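Laborbuch Greifzelle, Projekt Castent
Oktober, Eintrag 3
Eingetragen: B. Takács. Gegengelesen: Si-eun Won

Stand

Datensammlung für das Greifmodell fortgesetzt, Objektsatz Junelow. Gestern abgebrochen, weil die Zeitstempel von Kraftsensor und Bildstrom auseinanderliefen. Sándor hat den Taktgeber neu aufgesetzt, Versatz jetzt unter der Auflösung des Loggers. Die alten Episoden bleiben im Archiv, gehen aber nicht ins Training.

Durchführung

Kiste von Hand bestückt, Objekte einzeln und ohne Stapelung. Greifpunkt kommt vom aktuellen Modellstand, Anfahrt senkrecht, Geschwindigkeit reduziert. Gespeichert werden je Episode Bild vor dem Griff, Gelenkwinkel, Greiferzustand und Ergebnis. Label setzt das Skript anhand der Kraftwerte, strittige Fälle gehen an Jolán.

Schwerpunkt heute sind weiche und unregelmäßige Objekte. Der blaue Chenille-Mopp ist der schwierigste Kandidat im Satz: Die Fransen verbreitern den Umriss, das Modell setzt den Greifpunkt gern zu weit außen. Starre Teile wie Maßband und Badeente bleiben zum Vergleich mit in der Kiste.
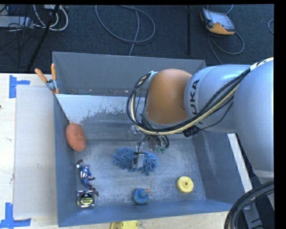
Ergebnis

111 Episoden aufgezeichnet, 4 davon verworfen (Logger hat das Ergebnisfeld leer gelassen). Beim Mopp hält der Griff, wenn der Kern getroffen wird. Werden nur Fransen gefasst, meldet der Kraftsensor trotzdem Kontakt, und das Skript labelt als Erfolg. Betroffene Episoden sind markiert, Jolán prüft nach.

Offen

Schwellwert für weiche Objekte getrennt führen. Vorschlag Hajnalka: Kraft erst nach dem Anheben auswerten, zwei Messungen mit kurzer Pause. Kostet Taktzeit, für die Sammlung unkritisch.
Konfigurationsdatei von Mitudden übernehmen, dort ist das Feld für die Objektklasse schon vorgesehen.
Nächste Serie mit geänderter Startlage des Mopps, quer und diagonal zur Kiste.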